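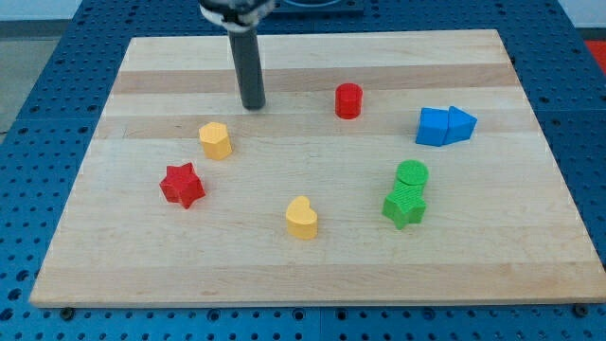 The blocks came down from my sister's attic in a cookie tin in September, and for the better part of a week I told everybody they were for the grandchildren. They were for me. I had them out on the board before I'd taken my coat off, red and yellow and green and blue, and I stood there pushing a cylinder around with one finger like a man of four instead of a man well past sixty.

I've been thinking about blocks ever since, and that is how I ended up driving out to Sullville to spend an afternoon with Roald Ljungberg, who has been making and mending them for longer than he cares to work out. His shop is the back half of an old feed store on the Koltanholm road. You go in past the paint, past a stove that smokes a little, and there on long shelves are the sets people have sent him to be matched, each in its own box with a letter folded on top. He reads the letters first. Some run to several pages (one family wrote him the whole history of a lost yellow triangle, including who they suspected) and he answers every one by hand, usually in the evening after he's eaten.

Ask him which shape matters most and he'll take a long while about it. Children love a cylinder, he told me, since it can't make up its mind. Stand it on end and it's a tower, tip it over and it's off under the sofa and the dog is involved. Cubes he calls the bread and butter. But what he really has a weakness for is the hexagonal prism, which you don't find in every set and which he thinks you should. Six sides means it will sit snug against its neighbors, and a child who has only ever built with squares will turn one over and over, trying to find out where the corners went.

"You can see them thinking with their hands," he said, and then got up to look at the stove again.

We talked a good deal about what to play on, a subject I had never given a minute of my life. Roald is firm about it. Carpet is hopeless for building, he says, and a glass table is cold and makes a racket. He likes a plain maple board, glued up from strips, big enough to spread out on and heavy enough that it stays where you put it. The stripes are useful too. Small children will line things up along them without being asked, and older ones make them into roads and rivers. Scuffs don't trouble him at all. He sands a board when it gets rough to the touch and otherwise lets it be.

His own first set was a Radwan, bought secondhand by his mother, and he still has it apart from 2 pieces that went into a pond. The biggest he ever put together was 300 blocks for a kindergarten over in Bandell. When it came back to him years later for repainting there were 289 left in the crate, and he seemed to think that was a very respectable showing for a kindergarten.

I asked what he'd tell somebody starting out, with a small child in the house and not much room. Buy fewer than you want to, he said. A handful of good shapes in plain colors will hold a child of two quite happily, and you can add to them on birthdays. Leave them out, too. A set that lives in a closet gets played with on rainy days, and one that lives on a low table gets played with while the potatoes are boiling.

So mine have stayed out. The grandchildren came for a long visit, the youngest being 7, and I'd worried she would find them babyish, but she had a whole town going before lunch, with a bakery and a jail and some complicated business about who was allowed to cross the river. I was given the job of mayor. I'm told I may keep it until they come back at Thanksgiving, so long as I don't move the jail.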